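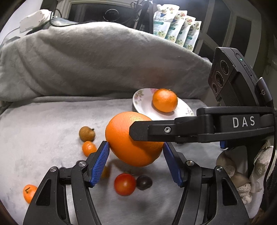

Fruit Box FAQ

Quick answers, updated when we get a minute. If yours isn't here, email us.

When do I have to order by?
Noon the day before your delivery. After that the packing list is locked and we can't add to it. Sorry.

What's in a box?
Small is citrus plus whatever else is good. Large is the same with more apples and pears. List goes up on the Orlow page each week, usually late afternoon. Can change overnight if a grower comes up short.

Can I swap things out?
Up to 2 swaps per box. Pick them at checkout, not in the notes – the notes get read last. No swaps on the juice bag.

What's the juice bag?
Oranges with marked or scarred skin. Fine inside. Cheaper. Don't buy it for a fruit bowl, you'll be annoyed.

Are the oranges waxed?
Not the ones from Casdale. The Frimpong ones come with a light wax during winter, so give them a scrub in warm water if you're zesting. The grower is on the box label.

How do I store citrus?
Counter for 5 days or so if the kitchen is cool. Fridge drawer after that. Take them out of the bag first, they sweat in plastic. Check the bottom ones.

My orange has green on it. Is it ripe?
Most likely yes. Late season fruit can go a bit green again on the tree when it's warm. Taste one before you write in.

Something arrived moldy or squashed.
Send a photo by 6 pm the day after delivery. We credit the item, or the whole box if it's most of it. Credit shows up on your next order, refund to card if you ask for it.

Where do you deliver?
Casdale, Pruvico and the streets in between. Pruvico is afternoons only. Not sure? Put your zip code in at checkout and it will tell you straight away.

Nobody will be home. OK?
Fine. Tell us where to leave it – porch, side gate, neighbor. Shade if you have any. We don't leave boxes in apartment lobbies anymore, too many went missing.

Do you take the boxes back?
Yes please. Flat, dry, tape off. Leave them out and the driver will grab them. Any amount.

Can I skip a week or cancel?
Both in your account, same noon cutoff. No fee. If you skip the whole of December your slot is held, you dont need to sign up again.

Do you do offices or schools?
Yes, up to 300 pieces of fruit a drop. More than that, email first so we can check with the growers. Invoices go out at the end of the month.

Gift boxes?
December only. Card included, keep the mesage short, it's handwritten.

Contact | Delivery area | Terms | © Orlow Fruit Boxes | Back to top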